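Catégorie : Médecine esthétique > Congrès et formation continue > Inscriptions

Valider les heures d'un atelier sur les dispositifs quand on n'assiste qu'à une demi-journée

Posté par Cusska

Bonjour. Je suis infirmière en cabinet de dermatologie esthétique et je suis inscrite au congrès de Sisach, en juillet, avec la formule deux jours (740 francs, repas compris). Le programme clinique est accrédité, mais le règlement distingue les sessions plénières, comptées à la présence, et les ateliers pratiques, comptés sur émargement d'entrée et de sortie.

Je dois repartir le second jour vers midi. L'atelier « lasers vasculaires et lumière pulsée » est à cheval sur la pause – première partie théorique le matin, démonstration sur modèle l'après-midi. Est-ce que la partie théorique seule donne droit à une attestation partielle, ou est-ce que tout est perdu si je ne signe pas la sortie ? Le secrétariat renvoie au règlement, et le règlement ne traite pas ce cas.

2 réponses

Yüksel

Tout est perdu à mon avis. Il m'est arrivé la même chose dans un autre congrès, pas d'émargement de sortie, pas d'heures. Prends un atelier plus court.

Mirley

La réponse précédente est trop générale. Il faut distinguer deux choses : l'attestation de présence délivrée par l'organisateur et la reconnaissance des heures par l'organisme auprès duquel vous déclarez votre formation continue.

Pour l'attestation, tout dépend du découpage du module. Si l'atelier figure au programme sous un seul code, il est en général indivisible. S'il porte deux codes (souvent le même numéro suivi de A et B), chaque partie a sa propre feuille et la théorie peut être validée seule. Le code est indiqué dans la version détaillée du programme, pas dans le dépliant.
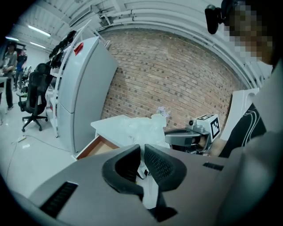
Table blanche et sac plastique translucide.

Pour la déclaration, conservez le programme minuté, la preuve de paiement et l'attestation nominative. Une facture seule ne suffit pas. Vérifiez aussi que le temps d'exposition commerciale est bien exclu du décompte : les démonstrations sur les stands ne sont pas accréditées, même lorsqu'elles sont assurées par un praticien intervenant au programme clinique.

Si le module est indivisible, deux possibilités :

– demander par écrit un transfert vers la session du premier jour. Les ateliers injectables et peelings sont limités à 50 places, ceux sur les dispositifs le sont souvent davantage, il faut donc écrire tôt ;
– convertir l'inscription en formule un jour. La différence remboursée est de 235 francs, frais de dossier déduits, d'après les conditions mises en ligne le 24 mars 2026.

Dans les deux cas, faites confirmer par courriel le nombre d'heures retenu avant le congrès. Les corrections après coup sont longues, et certains organisateurs les facturent.

Cusska

Merci. J'ai retrouvé le programme détaillé : un seul code pour l'atelier. J'ai demandé le transfert au premier jour, j'attends la confirmation.

Discussions similaires
Émargement électronique : que faire si le badge n'est pas lu ?
Attestation perdue, délai pour obtenir un duplicata
Congrès à l'étranger et reconnaissance des heures
Peelings moyens : formation pratique obligatoire ou non ?
Annulation d'inscription pour raison médicale

Contact | Règles du site | Signaler un contenu | © Tous droits réservés | Retour en haut de page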